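件名: Re: [gripper-home] 指先パッドの滑り、リンクのガタ
日付: 9/13/21

ニヴェスさん、みなさん

返信遅れてすみません。出かける前なので要点だけ。

Nives Bianchini さんの投稿:
> 手持ち版、うちでも組み始めました。爪の三角の抜きはそのままで
> 出力。質問ふたつ。
> 1) パッドの溝は横でいいんですか。縦にした人がいたような。
> 2) リンクのネジ、締めると動きが渋い、緩めると爪先がぶれる。
> みなさんどこで妥協してますか。
> あと布もの、何でテストしてます? うちはタオルだけです。
> Nives

1) 横です。縦も一度Poncombeの作業場で刷ってもらったけど、布が溝に沿って抜けてしまう。横のほうが引っかかる。溝は細かめで。深くすると今度は薄い布を噛んだまま離さないです。

2) ネジは突き当たりまで締めて、そこから少し戻す。うちはそれだけ。戻したあと緩み止めを点付け。たっぷり塗ると軸に回って固まるので注意(やりました、Sillumの初号機でリンク一本だめにした)。それでも渋いなら穴のほう。出力したままだと内側に段があるので、紙やすり600番で軽くなでてください。削りすぎたら刷り直しです、戻らない。

布のほうは、タオルは簡単すぎると思います。厚みが揃ってるので。いまはベッドの上でスウェットのズボンをやってて、こっちのほうが差が出る。脚の下のほう、二枚重なったあたりを左右のパッドでつまむ感じです。

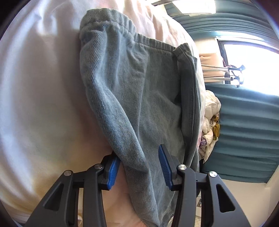 腰のゴムのところはまだ苦手。ギャザーで厚みがばらばらで、片側のパッドだけ先に当たって爪が逃げる。前の版で数えたら458回中19回落としていて、ほとんどが腰ゴムかポケット口でした。脚の部分はほぼ落としてないです。いまの版ではまだ数えてません、週末にやるつもり。

Beaudoin版のファイルを使ってる人へ。あれは爪の根元が細いままなので、強く握るとたわみます。2月に直した版がIdisのフォルダに入ってるので差し替えてくだだい。ファイル名は同じ、更新日で見分けて。紛らわしいのはすいません、あとで直す。

パッドの材料はやわらかめのTPUで足りてます。シリコンも型を作りかけたけど途中で止まってる。誰か流したことある人いたら硬さ教えてほしい。

あ、それとニヴェスさん、爪の三角抜きは埋めないほうがいいです。一度埋めて刷ったら先が重くて、手持ちだと手首がつらい。剛性が足りないと感じたら外周の壁を一枚増やすほうで。

モーター付きに載せ替える話は別スレにします。配線図がまだ汚いので、清書してから。

ではいったん出ます。返信は夜に読みます。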